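Kitchen Handling Project: Equipment Progress Report

Period covered: March through May
Prepared by the project office, Norerau

1. Summary

The first equipment phase is nearly complete. The cooking station is set up and in daily use, the hand-held grippers are in service, and the order for the second station has been priced but not placed. We have spent less than planned on kitchen goods and more than planned on spare parts for the grippers. We are asking for approval to move part of the unspent kitchen money to the spares line before the next order goes out. No change to the total grant is requested.

2. What has been bought

The plan called for 2 hand-held grippers for the first station, one for each hand of the operator. Both came from Hagedorn. The first arrived on schedule. The second was held up in shipping and came three weeks after it was due, so work in April was limited to tasks that can be done with one hand, such as moving utensils and picking up light items.

The kitchen equipment was bought from ordinary retail stock. This was agreed at the start, and it has worked well for us. Delivery was quick, returns were simple, and a damaged item can be replaced the same week. The grant plan had set aside money for a custom counter. We used a standard wooden table instead, and the counter money has not been touched.

Dry goods for the cooking tasks (mostly beans and grains) are bought in bulk. They keep well and can be used many times. The cost is small enough that we have moved it from the equipment line to general supplies, where the accounting office preferred to have it.

The recording software is licensed from Tralavar on a yearly term. The license covers one station. A second station will need a second license, and that cost was left out of the original plan. It is included in the revised figures sent with this report.

3. Use of the station

The station is booked in blocks of 90 minutes, with a break of 30 minutes between blocks for cleanup and reset. We began with shorter blocks, but too much of each one went to setup. The present schedule gives the operators enough time to finish a full set of tasks and gives us a steady count of hours on each tool, which we need for the maintenance plan.

Work since the second gripper came in has been mainly on two-handed tasks with cookware. Pan and wok handling is harder on the tools than we expected. A long handle puts a twisting load on the fingers, and the load goes up with the weight of the food. Finger pads wear first, then the screws that hold the finger plates begin to loosen. We now check the screws before every block. This takes a few minutes and has been added to the operator checklist.

So far 32 finger pads have been replaced. The budget had assumed one set per gripper for the whole phase, which was the supplier's suggestion for light use. Ours is not light use, and the spares line should be changed to match.

4. Budget position

Kitchen goods are under budget, mostly because of the counter. Grippers are on budget. Spares are over budget and will stay over at the present rate of wear. Software is on budget for one station and short for two. Shipping is slightly over because the late gripper was sent by a faster service at our cost. We have asked Hagedorn for a partial refund of that charge and are waiting for an answer.

The requested transfer would cover spares through the end of the next phase and the second software license. A small amount would be left in kitchen goods for breakage.

5. Second station

We asked two suppliers to quote on grippers for the second station. Hagedorn quoted the same model at the same price, with a lower price on pads if they are bought in quantity. Zestari quoted a lighter tool at a lower unit price. Its pads are molded to the finger and cannot be changed separately, so a worn pad means a new finger. At our rate of wear the cheaper tool would cost more over the phase.

There is also a practical point. Two stations using the same tool can share spares, and an operator can move from one to the other without new training. We recommend staying with Hagedorn for this order and looking at Zestari again if they offer replaceable pads.

The second station will need its own electrical circuit. The cooktop and other kitchen appliances should not share a line with the computers. Building services has looked at the room and can do the work over one weekend. Their price is in the attached sheet and falls within the facilities line.

6. Open items

Refund from Hagedorn for shipping: waiting.
Approval of transfer to spares and software: needed before the order is placed.
Electrical work for second station: priced, not scheduled.
Storage cabinet for spare fingers and pads: the first one delivered was the wrong depth and went back. Replacement due Tuesday.
Written maintenance plan: in draft. The section on pad replacement is done, and the section on screws and finger plates needs more hours of use before we can set intervals.

7. Next period

If the transfer is approved, the gripper order will go out first, as it has the longest lead time. The table and cookware can be bought in the last two weeks before the station opens. We plan to run the first station on its present schedule throughout and to report pad wear by task type, so that the next budget can be based on our own records.
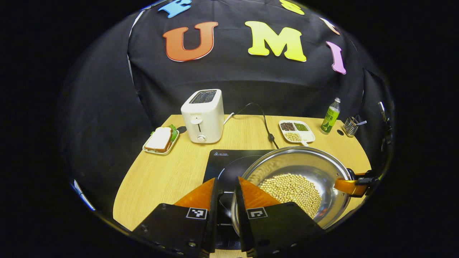
Could the second station open with one gripper if the other is late again?

It could open for one-handed tasks only, as the first station did in April. We would still pay for the full software license during that time, so our preference is to hold the license start date until both grippers have been delivered and checked.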